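Gear-handling code wants robots to slow down, and to write things down

A voluntary code of practice for robots that pick up small metal gears was published this October, and it runs to 27 pages. Nine of those are definitions. The word "gear" gets half a page to itself, and "place" (as in "pick and place") is still marked as under review.

The code was drawn up by Dirkico, a maker of small gearboxes, and Malico, which supplies it with machined parts, after a long spell in which each firm thought the other was scratching the teeth.

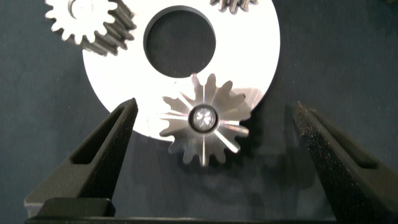
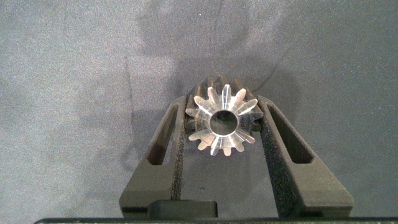
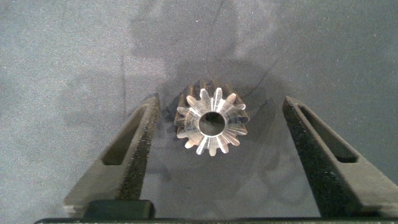
Gear handling at the gripper: fingers spread either side of a gear at a ring plate (first), a gear held between the foam-lined fingers (second), and fingers open around a standing gear (third).

Most of the code deals with the moment between a robot finding a gear and a robot having a gear, a stretch of time that its authors plainly regard with suspicion. Fingers should be fully open before they come down. They should close at a steady rate, stop on contact, and hold for a full second before anything is lifted. A robot that misses may try twice more. After that it has to stop and call a person, who under section 6 must "observe before intervening", a phrase that will be familiar to anyone who has stood beside a jammed photocopier.

Finger pads come in for a good deal of attention. Bare fingers on finished teeth are out. Soft pads are in, provided they are checked at the start of every shift and changed after 700 grips, or sooner if they begin to shed. The code does not say how much shedding counts as shedding. An earlier draft did, and took four pages over it, and both firms agreed to let the matter drop.

There is also a section on light. Polished steel under a strong lamp can leave a camera with a large white patch where a part ought to be, and the code asks users to test their lighting with the shiniest part they handle and not the one that happens to be nearest. Lamps should then be fixed in position and labelled "do not move". Dirkico says the labels will be supplied. It has not said who will be moving the lamps back.

The rules were tried out at the Jõgi workshop, a training site the two firms share, over 1,949 logged grips. The log itself is printed as an annex and makes oddly gripping reading for the first page or so. Each entry records the part, the way it was facing, whether the grip was clean and whether anyone was standing too close. The last column is filled in "yes" far more often than its designers can have hoped, and the final version of the code now asks for a line to be painted on the floor.

Not everybody is delighted. Ikel, a smaller firm that builds pump parts and was sent the draft for comment, replied that its own rules on the subject fit on one side of a card and had done so for years. It asked in particular why a robot needs a written reason each time it puts a gear back where it found it. The reply, also printed in the annex, is that this is good practice. Ikel's second letter is listed in the contents but does not appear.

On safety the code is stricter and a good deal plainer. Hands stay out while the arm has power. Grip force is set for the part and may not be turned up to cure a slipping problem until the pads have been looked at. Anyone changing a program has to run it at slow speed, with no part present, before going near the real thing. Even Ikel had no quarrel with that page, and has asked if it can be had separately.

Firms that sign up have 8 months to bring their cells into line. There is no inspection and no fine, though members may describe themselves as "working towards" the code for as long as they like. So far the list of signatories consists of Dirkico and Malico.

Comments on the definition of "place" are open until the end of the winter.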